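Project report, group 5 - can a machine do the boring shop-floor jobs yet?

3. What we looked at

Our question was simple. Chores at home and chores on a shop floor are mostly the same thing, pick up, move, put down. So can a robot do that now or is it still mostly videos. We picked sorting boxed goods from a belt into bins, as it is close to unpacking the shopping, and the Sevau workshop let us sit in for 2 afternoons in January.

Task was boxed dome cameras. Clear plastic packaging, which we didnt think about beforehand and should have. See-through boxes are hard for the vision side, the software sees the camera inside and not always the wall of the box. Shiny too. Lights overhead reflect off everything including the belt.

Hands - we expected one good hand to do every job. Fingers are nice for odd shapes, but a plain metal claw can do a box and there is less to go wrong. For a kitchen you'd probably want fingers (cups, cloths, bags). For a belt we are not so sure.

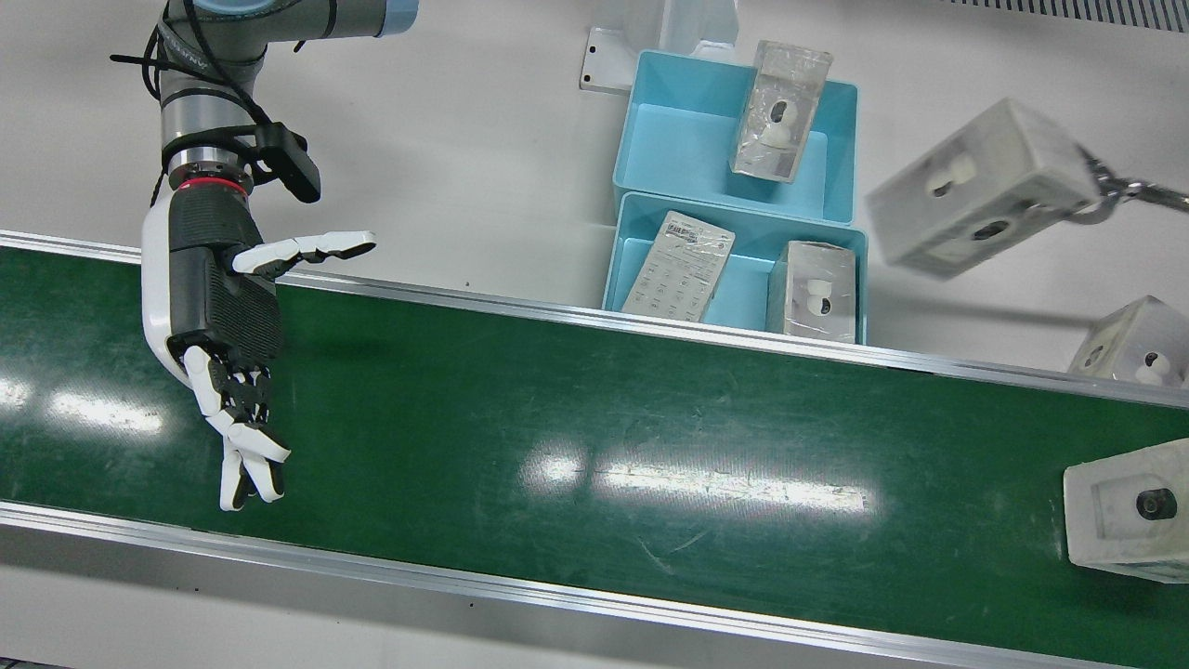
Moynihan thought we were being too kind to the claw: a person doing this job tips the box, reads the label, spots a crushed corner and throws it to one side, all in one go, and until a machine does those as well it is only moving things about. Fair point and we have changed section 4 because of it.

4. Results (short)

598 picks logged over both afternoons. 16 drops. Most drops were boxes, gripped too near a corner. Flat blister packs did better then we expected. Speed was the weak bit, we tried the same job by hand and were well ahead without rushing.

We did not log label reading or damage checks. Should of been in the plan from the start.

5. So, yet or not yet

Shop floor - nearly, if the goods are all alike and someone is near to pick up the dropped ones. Home - no. Skudon stairs test (see appendix) and the Prikis laundry trial both stopped early, and a house has far more kinds of object than one belt.

To do before hand-in: redo the speed table, fix the axis on the drops graph, add the risk form.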